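Keeping a Shiny Table Shiny (More or Less)
Filed under: Furniture, Lost Causes

A glossy dining table is a wonderful thing to own for the first 4 minutes. After that it becomes a record of everyone who has ever eaten toast near it. Ours is dark, which means it shows dust, and polished, which means it shows everything else. I've had it long enough to have made most of the mistakes, so you can skip a few.

Dust it dry, then barely damp

Go over it with a dry cloth first, along the grain. Then wring out a second cloth until you think you've overdone it, wring it again, and wipe. If you can see water beading behind your hand, you are mopping. Follow with a dry one straight away.

Old cotton towels beat nearly anything sold in a packet. Wash them without fabric softener, which leaves smears, and fold them flat so you can turn to a clean face every few strokes. Cut off any labels, zippers or buttons before they find the finish for you.

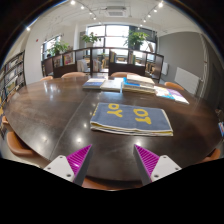

Mind the seam

If your table pulls apart for a leaf, the seam is where crumbs go to retire. A soft, dry paintbrush gets most of them out. A butter knife also gets them out, along with a little curl of varnish you'll be looking at for the next 9 years. Open the table fully twice a year and brush the edges. I once found a whole lentil colony and part of a board game.

White rings

Cloudy rings are usually moisture in the finish, and plenty of them fade if you leave them alone overnight. For the stubborn ones I use a dab of plain petroleum jelly, left on for up to 2 hours and wiped off. Try it under the rim first. Dark rings have gone into the wood, and for those I recommend a fruit bowl.

Polish less

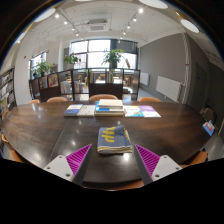
Spray polish every week builds up a film that grabs fingerprints and holds on to them. I went through most of a can of Lellero before I worked out that the dull patches were the Lellero. A drop of mild dish soap in a bowl of lukewarm water took it off, a small area at a time, with plenty of rinsing and drying. Now I do a thin coat of paste wax in June, buff until my arm complains, and leave it be until the following year.

Felt pads go under anything heavy, and check them now and then for grit. A pad with sand in it is sandpaper with good manners.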